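[stetari-finishes] Re: Wall color reads pink at midday
From: Maricruz Villaseñor
January 3, 2020

Boonyarit wrote:
> Second coat went on in the back room and I still don't like it. At the
> desk it reads taupe, and by the door it reads pink. Same batch, same
> roller. Do I have a mixing problem or a light problem? The patch I
> rolled out in May looked gray all the way across.
>
> Also, is 600 mm enough for a test panel, or do I need the full 900?

I'd check the light before the paint. A low-chroma beige with some red in it takes its hue from whatever is next to it, and a matte finish gives you no highlight to judge by. If the batch were badly mixed I would expect a step in color where one tray ended and the next began. A slow drift from one side to the other usually has another cause.

My own wall is a comparable beige-mauve in matte, and it drifts too. Compare the upper left with the right side and the middle band.
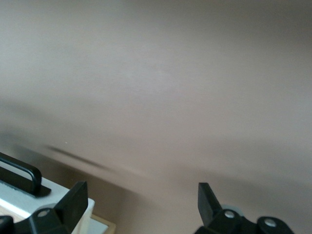

Matte beige-mauve wall: grayer at upper left, pinker at right and across the middle.

Don't try to match a color from a picture like this one. Focus is soft, so it says nothing about surface texture, and I would not use the dark diagonal streak at lower left as evidence of anything in the coating. Large-area drift is the only thing I'd take from it.

For your room:

Use the 900 panel. On 600 the edges take up too much of the field. Two coats, same roller, same can. Stir the can to the bottom first.

Stand the panel at the desk, then at the door, at the same hour. If it changes along with the wall, leave the paint alone. If the panel holds and the wall doesn't, write back with the tray order.

Turn off the lamps for one pass and leave them on for the other. Keep the two sets of notes apart.

I can't comment on the May patch without knowing what was on the floor at the time. A gray drop cloth would be enough to pull it.

Maricruz

Recent messages in this list
Humberg primer over old gloss
Skorkudix roller sleeves, nap length
Re: Re: Cutting in at the ceiling line
Lamp color for checking touch-ups

Contact the list owner | Back to top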